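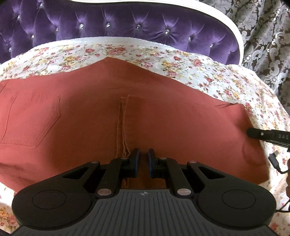
Figure 5.1 Two hand-held grippers at a pair of folded trousers.

Home | Contents | Chapter 4 | Chapter 5 | Exercises | Glossary

Chapter 5
Learning to Handle Cloth: A Visit to an Open Day

By Takeshi Hirano
February

In the first four chapters we considered objects which keep their shape. A box is the same box after the robot has lifted it, and a bottle can be described by a few measurements. In this chapter we leave these convenient objects and turn to cloth. I have chosen to begin with a visit, because many students meet this subject first through equations, and then they are surprised when they stand beside a real piece of work.

The visit was made to Noguchi, a training centre in the town of Nerkside, on the day when it opens its rooms to schools and to the families of its staff. The centre received 200 guests. Our group arrived in the morning and was met by Shigeru Morikawa, who is in charge of the teaching of manipulation there. He asked us to leave our bags at the door, and then he asked us a question before he showed us anything: how many ways are there to put down a pair of trousers?

One student answered two, the front and the back. Another said that there is no end to the number. Mr Morikawa was pleased with both answers. The first is the answer of a person who folds clothes, and the second is the answer of a person who must write a program for it. Most of this chapter lies between them.

5.1 What we saw

The demonstration was about folding clothes on a bed. The operator works with hand-held grippers, one in each hand, and must do with two narrow fingers what we usually do with ten. Figure 5.1 is a view from one of these tools. The trousers lie with the back side up on a flowered bedspread, and the fingers of the nearer gripper are just below the double seam in the centre. The reader should look at the cloth itself before reading further. There are soft wrinkles across it, and near the upper edge it rises into a low peak. Neither the wrinkles nor the peak would be found in any drawing of the garment.

Compare this with the seams. The line of stitching around the back pocket and the doubled line in the centre belong to the garment and go with it wherever it is carried. We shall call such marks fixed features. The wrinkles we shall call passing features. A good part of the difficulty in handling cloth is to tell the first kind from the second, and section 5.3 returns to this question.

The visitors were then allowed to try. I was given the grippers and a tea towel, and I must report that my result was poor. I closed the fingers too high above the towel three times and caught nothing. On the next attempt I caught the towel and the cover under it together. Mr Morikawa told me that this second mistake is the more interesting one. The fingers close well, but they close on too much, and the force alone does not tell the operator how many layers are held.

5.2 How the work is recorded

The exercises at Noguchi are kept in a program named Etirard, where each attempt is stored with a short note on the garment and the result. At the time of our visit it contained 1632 attempts. Of these, 900 were made with trousers. I asked why trousers had such a large share, and the answer was practical. A pair of trousers has a thick waist, thin legs and seams in useful places, so a learner meets several difficulties in one garment. Socks are kept for the end of the course, which I had not expected.

A second program, Fisteo, is used for looking at the attempts again. The students watch an attempt slowly and write down the moment at which they believe the grasp was decided. They often disagree. In our group the answers differed by as much as 2 seconds for the same fold, and the discussion was long and rather loud. Some chose the moment when the fingers close. Others chose an earlier moment, when the hand slows down above the cloth. I ask the reader to keep this disagreement in mind when we define the start of a grasp in section 5.4.

Before you continue

Take a pair of trousers of your own and fold them once along the centre seam, using only the thumb and first finger of each hand. Write down where you took hold of the cloth and how many times you had to let go. Repeat the exercise with a T-shirt. Keep your notes, as they will be needed for the exercises at the end of section 5.2 and again in Chapter 6, where we compare them with the attempts of other readers.

Back to top | Contact the author | Copyright Takeshi Hirano, all rights reserved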